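January, late afternoon, bench by the window

Picking up the green glaze again. I left it alone for most of last month because the kiln was tied up with the tile order for Carnosano, and I came back to find the bucket had settled into something like wet concrete at the bottom. Took me a good half hour with the paddle and then two passes through the sieve before it moved like glaze again. Note to self (and to whoever else uses this bucket!): put the lid on properly and stir it when you walk past. It costs you nothing.

So, where things stand. The batch is mixed at 1000 grams dry, same base as before, and I've been chasing a soft olive that doesn't go brown where it's thick. The first set of test tiles went in on the old Grostik shelf and came out lovely on the flat and muddy in the grooves. I tried pulling the iron down a bit and that helped the grooves but washed out the rims, so now the edges look like weak tea. Not terrible tea, but not what I'm after.

I weighed the bucket sample at 461 grams before adding water and then forgot to write down how much water I added, like a genius. Going by feel it's a touch thicker than heavy cream. I'll do a proper gravity check in the morning, and it's going on the tag this time.

The other thing I keep going back and forth on is shape. Flat tiles tell you hardly anything about how a glaze breaks over an edge or pools in a narrow spot, and I'd love to have a standard test piece with a waist and a wide face on it, something you can throw off the hump in a couple of minutes. Drawer knobs would be perfect for that, and we could sell the good ones.
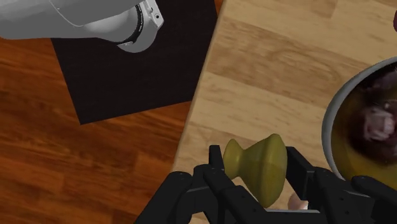
Olive spool shape, narrow cap at one end and broad domed face at the other. Simulated render.

I threw seven small ones along those lines this afternoon from the Matić clay and they're drying under plastic now. The waist is the tricky part — squeeze too early and the cap end twists right off, leave it too late and you get a chattery little ridge all the way around. A wet strip of chamois worked better than my fingers. Two of them are a bit lopsided but I'm keeping them anyway, they'll do fine for a thick-dip test where I don't care how they look.

Things I'm not sure about yet: whether to drill for the screw at leather hard or leave a blind hole while throwing. Drilling is cleaner, but I cracked a whole row of pulls that way last winter and I'm still grumpy about it. Also the domed end has to sit on something in the kiln, and if it's glazed all over it'll weld itself to the shelf. Stilts might leave marks. Could leave the narrow end bare and stand them on that, if they don't tip over when the shelf goes in. They're pretty top-heavy that way up.

The bisque in the Ornov kiln is still cooling from last night and I'm not touching the lid before supper, however much I want to (I want to). The bottom peep still leaks heat worse than the top one, and the plug needs replacing. There's a box of spare plugs under the sink, or there was before the shelves got moved.

Tomorrow: gravity check, label the bucket, turn the knobs over so the bases dry evenly, and mix a small cup with the iron somewhere between the last two tries. If somebody is firing before me, please leave me a corner of the top shelf. Half a corner is fine!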